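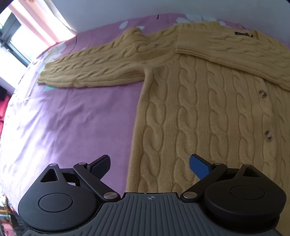
A cable-knit cardigan laid out on the bed, one sleeve already folded back.

Fold Your Sweaters on the Bed

I think heavy sweaters should be folded, and I think they should be folded on a bed. I have held both opinions for nearly 20 years and have lost arguments over each of them, mostly to people who own very good hangers.

The case against hangers is simple. A cable knit is heavy, and most of the weight is in the body and the sleeves. Put it on a hanger and all of that hangs from two points at the shoulders. After a winter of this the shoulders have bumps in them and the sleeves come down past your knuckles. I ruined a gray one this way when I lived in Imora, where the apartment had one closet and no dresser. It was a good sweater. I wore it around the house for a few more years and then cut it up for the dog.

People will tell you that padded hangers fix the problem. They make the bump wider. There is also a method where you fold the sweater in half and drape it over the bar of the hanger, and I will admit that one does less harm. It also takes up as much of the rod as a winter coat, and the sweater slides off when you reach past it for something else.

So I fold. The usual advice is to do it on a table, and this is where I disagree with almost every laundry page I have read. A table is hard and slick. You pull one sleeve across and the whole front shifts with it. On a bed the sheet has some grip and the sweater stays where you put it. You also have more room. My kitchen table will take the body of a cardigan or the sleeves, and I have to choose.

Cardigans are harder than pullovers and deserve some patience. Button them first. I skipped this for years to save time, and what I got was a front that opened up in the drawer and a button band with a wave in it. Two buttons are enough if you are in a hurry, one near the top and one near the bottom. Then lay it flat, smooth the front from the middle out with your palm, and look at the sleeves.
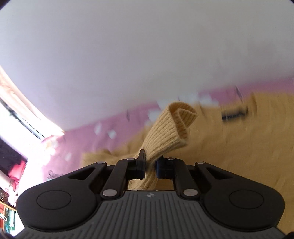
The cuffs are the part people are roughest with. Everybody grabs a sweater by the cuff, to drag it out of the basket, to turn it right side out, to pull it across the bed. Ribbing is made to stretch and come back, and it does come back, but only for so long. Once a cuff has gone wide it stays wide, and then it ends up in your soup. If I have to move a sleeve I try to pick it up farther along, near the elbow, and lift it over. I don't always manage it. The cuff is right there and it is easy to hold.

After that I do what my mother did. One sleeve goes across the back, then the other, then the hem comes up to the neck. Some people fold in thirds so the sweater will stand up in the drawer like a file folder. I tried that for a month. Thin sweaters will stand. A cable knit will not, and I don't see why it should have to.

I should say something about products, because a reader wrote in July to ask which folding board I use. I don't use one. I bought the Adudeo board when it was on sale in Segura and it works fine on T-shirts. A thick sweater is wider than the board and springs back open as soon as the flap comes down. It is now behind the washing machine. I would not spend money on another one, and I would not spend it on a drawer system either. A shelf is enough. Mine holds 10 sweaters in two stacks, and when a new one comes in I give an old one away.
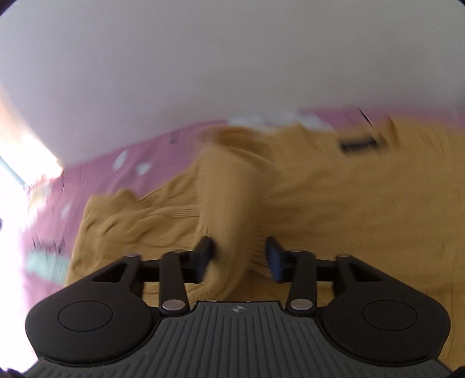
Same bed, mustard knit in a heap. Most of my folding begins at this stage.

There is a fair objection to all of this, and it is time. A hanger takes a few seconds. Folding a cardigan with care takes me 2 minutes, longer if I let the laundry sit overnight and everything has to be shaken out. If you have a family of five and a job with early hours, you may decide your sweaters can look after themselves, and I won't argue much. I live alone and I like the work. There is a lot of satisfaction in pressing the air out of a thick sweater and having it stay down.

I would only ask that you do it for the good ones. The fleece and the sweatshirts can go on hooks. But if you own one heavy knit that you would be sorry to lose, clear off the bed, button it up and fold it. Then put it on the bottom of the stack, where the weight of the others won't hurt it, and leave it there until the weather turns.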